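Search products
Enter keyword or item number
Print this page
E-mail this page
Reading time: 6 minutes

Arruda Non-Woven Wallcovering, Item 2801

The Arruda wallcovering is supplied by Drandau for use in reception rooms, corridors, waiting areas and guest accommodation. It is a paste-the-wall product with a matt printed face, and is made at our works in Ulasness. It replaces the paper-backed Arruda, item 2564, which was withdrawn from the list in August. Customers who hold stock of the earlier item should note that the two must not be hung on the same wall, as the backing differs in thickness and the joint will show under side lighting.

Specification

Roll width: 52 cm
Roll length: 10 m
Pattern repeat: 64 cm
Match: straight
Backing: non-woven
Cleaning: wipe with a damp cloth
Removal: dry strippable
Minimum order: one roll
Sample: A4, supplied free of charge to trade account holders

Estimating

Measure the full height of the wall from skirting to ceiling and add 10 cm for trimming. Round the result up to the next full pattern repeat. For a room of ordinary ceiling height this will usually give three lengths from each roll. Doors and windows should be measured as solid wall unless they exceed the width of two lengths. Purchasers are advised to order the whole quantity at one time and to ask for a single batch number. Drandau cannot undertake to match a batch after dispatch, although the Ulasness warehouse will search its remaining stock on request.

Preparation of the wall

Walls must be sound, clean, dry and even in colour. New plaster should be left to dry fully and then sealed with a thinned coat of the paste to be used. Old wallcoverings must be stripped. Gloss paint should be rubbed down and washed, and any filled areas should be primed before hanging. Where the existing surface is dark or patchy, a coat of pale matt emulsion is recommended, as the ground colour of Arruda is light and strong marks may show through it.

Lining paper is not required on smooth plaster. It is required on plasterboard that has not been skimmed, and it should be hung horizontally.

Hanging

Check the batch number on every label before cutting. Apply Lellov ready-mixed paste directly to the wall with a roller, covering an area slightly wider than one length. Hang the first length to a plumb line and smooth it from the centre outwards with a brush or a soft plastic spatula. Butt the joints without overlapping. At internal corners, cut the length so that it turns the corner by 1 cm, and begin the next wall with a fresh plumb line. Some loss of match at corners is normal in a large repeat and should be placed where it will be least noticed, normally behind the door.

Paste must not be allowed to reach the printed face. If it does, it should be removed at once with a clean damp sponge and the area patted dry. Scrubbing will polish the matt surface.

No more than three lengths should be hung before the work is inspected in daylight. Claims for visible faults cannot be accepted once more than three lengths have been cut or hung.

Delivery and returns

Stock items are dispatched within 7 working days. Orders of over six rolls are sent on a pallet, and the purchaser must be able to receive goods at ground level. Unopened rolls may be returned within 28 days in their original wrapping, carriage paid by the purchaser. Cut rolls and samples are not returnable.

Related items

Lellov ready-mixed paste, 5 kg and 10 kg tubs
Lellov sealing primer, 2.5 litres
Drandau seam roller
Arruda border, 13 cm

Page revised October 2024 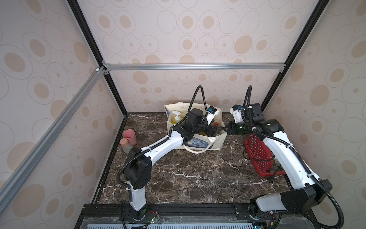 Trade enquiries concerning larger contracts should be addressed to the Drandau sales office at Ulasness, stating the item number, the number of rolls and the delivery address.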